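Ticket: Merged export drops coded turns, agreement score comes out far too low
Product: Gudley desktop, transcript coding
Project: Lecomte (primary classroom talk, French and English)
Status: Solved, one thing left open

Original post

Hello all, hoping somebody has met this before because I've lost most of a week to it. We're looking at how teachers move between French and English when they explain maths to eight-year-olds. Every lesson gets typed up, split into turns, and then two of us go through separately and tag each turn (explaining, checking, telling off, chatting about somebody's lost jumper and so on). I'm one coder and Gaëtan Rey is the other. When we're both finished, Gudley merges our two files and gives an agreement score.

On our practice lessons the score was lovely. On the real set it has fallen through the floor, and I don't believe it! I sat next to Gaëtan for a whole morning and we hardly disagreed on anything apart from what counts as telling off.

There should be 2599 turns in the merged file. What I get is a good deal shorter, with no warning and a cheerful green tick at the end.
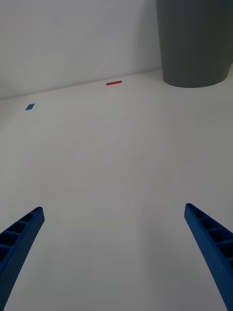
I've got 34 lessons in the set and 27 of them come through complete. The others have bits missing, and the missing bits aren't all at the end or all at the start, they're dotted through. I'm on the current version, Windows laptop. Gaëtan is on a Mac, same version number.

Things I'd tried before posting:

Closing and reopening the project. No change.

Exporting again with "include uncoded turns" ticked. This gave me more rows, but the extra ones had my tags and an empty column where Gaëtan's should be, and then further down the very same turn again with his tags and mine empty. So each of those turns is in there twice, half filled in each time, and the ordinary export chucks both halves away.

Swapping which of us is coder one. Same turns go missing, columns the other way round.

Asking Gaëtan to save his file again and send it by a different route, in case our shared drive was mangling it. Nope.

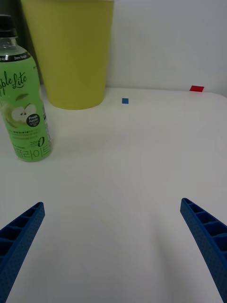 Reply from support, and what I did with it

Support asked me to send the smallest file that would still show the fault, which is a fair thing to ask and a fiddly thing to do. I started with lesson 15, as it's a short one (fire drill halfway through) and it was one of the bad ones. I cut it in half, merged, looked, cut it in half again. By mid-afternoon I was down to a single turn, a teacher saying "very good, on continue", which has nothing peculiar in it at all.

So I looked at the speaker column instead, and there she was, down as Hélène. I changed her to Teacher in both copies and the turn merged perfectly. Changed her back, gone again. I went and made a cup of tea and told the whole staffroom, who were very polite about it.

After that I went through the other bad lessons and every single missing turn belonged to a speaker with an accent in their name. We give the children made-up names from a list, and the list has a Zoé and a Jérôme on it. The complete lessons happened to have only plain names. The practice lessons were the same, so of course they'd looked fine.

What was going on underneath

Support explained this part and I'll put it in my own words, so any mistakes are mine. There are two ways for a computer to store é. One is as a single letter. The other is as a plain e followed by a separate accent that gets drawn on top. They look identical on the screen, you could stare at them all day, but a program comparing them strictly will tell you they're different.

Gudley matches turns by lesson, speaker and turn number. My speaker names came from our list in a spreadsheet, where é was the single kind. Gaëtan had copied his from the names of our audio files, and those had the two-piece kind. So as far as the merge was concerned we had a different Hélène each.

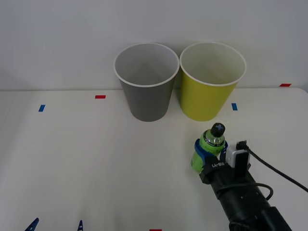
I did ask whether the same thing could be hiding in the French speech itself. It could, but it doesn't matter for the merge, as the words of the turn aren't used for matching. It would matter if you were searching, though. I tried searching for "égal" in Gaëtan's copy and it found fewer than in mine. I'd been about to write a paragraph on how often that word came up, so that was a cold moment.

The fix that worked for me

1. Make a copy of everything first. I put mine in a folder called Stoltier, after the project we'd finished before this one, and then couldn't find it for an hour, so perhaps pick a better name.

2. Export both coders' files as plain text.

3. Run each one through the "standardise accents" option in Dider, the little clean-up program that our department already uses for survey answers. Pick the "combined letters" setting for both. It doesn't much matter which setting you go for so long as both files get the same one.

4. Import them back into Gudley as new coders. Don't import over the old ones! I did this the first time and it kept the old speaker names and simply added the new tags.

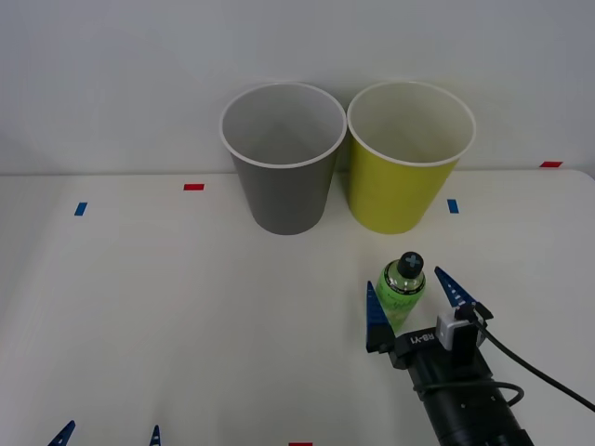 5. Merge again and check the number of rows against what you expect before you look at any score.

On Thursday I got all 2599 turns for the first time, and our agreement is back up to where it was in practice. Gaëtan has gone through the turns we do differ on and they're mostly the telling-off ones, so we're rewriting that bit of the guide. Is "we'll wait until everybody's ready" telling off? I say yes. He says it depends on the eyebrows, and we've only got audio.

Still open

I've asked whether the merge could show a warning when it leaves turns out, even just a line saying how many. Support have passed it on as a request and said they couldn't promise when. If you work with anything other than plain English names, please go and count your rows in the meantime, especially if one of you is on a Mac.

One follow-up from me: I've been asked whether renaming speakers inside Gudley does the job without Dider. It does if you type the name fresh in both copies on the same computer. With a lot of speakers it's slow, and I missed a Jérôme on my first go.

Happy for the ticket to be closed, with the warning request kept separate. Thanks for being so patient with my questions.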